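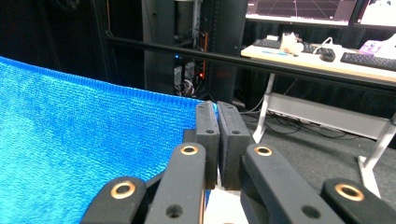

Linen and Towel Collection Returns to Grinbridge House

Last updated: Sep 27, 2018
By the Residents' Services Office

The fall linen and towel collection will open at Grinbridge House next week and will remain open for 40 days. Residents of the Clundach and Amrani buildings are invited to bring clean household textiles to the ground floor desk during regular office hours.

Bath towels, hand towels, washcloths, flat sheets and knitted blankets are all welcome. Bright blue cloth is as useful to us as white, and colors need not match. Items should be washed, fully dried and folded before they are handed in. Please check each hem — loose threads may be trimmed, but an edge that has come apart along its length should be set aside for the rag bin by the side door.

Pillows, comforters and bath mats with rubber backing cannot be accepted this year. Residents with more than 6 bags are asked to call the office at extension 1681 to arrange a time.

Sorting will take place in the Hiltix Room, where the long tables have been reserved through the end of the collection. Towels will be folded in thirds and stacked by size, with the hem facing inward. The office hopes to pass along some 2000 pieces to local shelters before the cold weather arrives.

Comments

Are fitted sheets OK or only flat?

Residents' Services Office: Fitted sheets may be brought if the elastic is still good.

I have a stack of beach towels, will drop them off on my way to work.

Please put a sign on the side door this time. I went to the wrong one last year.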